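How to Plan a Budget for a Two-Armed Tabletop Robot

Before you compare a single price, please sit down with a cup of something and write out the job you want done. Ours was simple enough: put a spoon and a mug where they belong on a table.

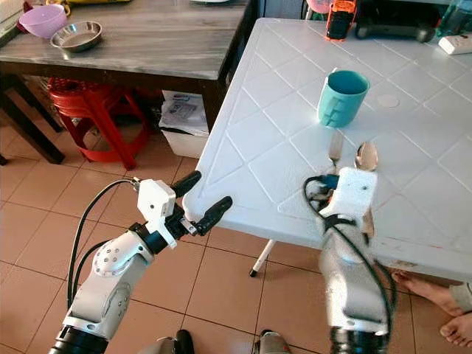
Tineck Home Robotics Club

Step 1. Price the hands first. We have a jointed hand on the right and a plain two-finger gripper on the left, and I'd ask for separate quotes on each (Brelel and Garaton will both do this if you ask nicely!). Put cables on their own line too. We set aside $143 and spent every bit of it.

Step 2. Go shopping in your own kitchen. Bowls, a plate, a mug and a couple of utensils will keep you busy for weeks, so hold off on any fancy test kits.
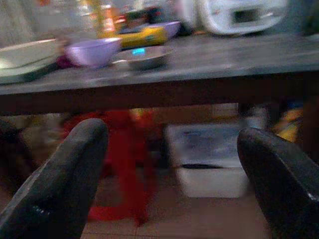

Step 3. Keep a repair fund. Mirko Parisi talked us into $500, and I'm so glad he did. Fingertips and wrist cameras are the first things I'd stock up on, and Teixeira took 9 days to ship ours, so order your spares along with the robot.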